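Still Not Doing My Dishes

Print this article
E-mail this to a friend

Clear a desk. That's all I want from a robot.

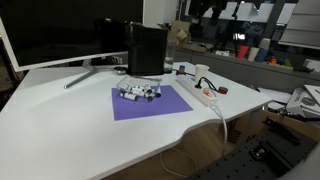 Kanini Mbwambo, who runs packing at Kaijage, got the same pitch from Fusine in August that everbody gets. Arms on the line by spring. She asked for one thing – put the cups away, leave the tape. 60 tries, it managed 30. Her new hire did it first go, while talking.

Half is not bad for a lab. Half is terrible for a kitchen. Would you keep a dishwasher that broke every other glass?

Cords are worse. They bend, they snag, they're never where they were yesterday. Naomi Obura in Stemville thinks two more years. I say longer, and I'd be glad to loose that bet. Sell me one when it can tidy up after my kids. Until then – sponge, bucket, me.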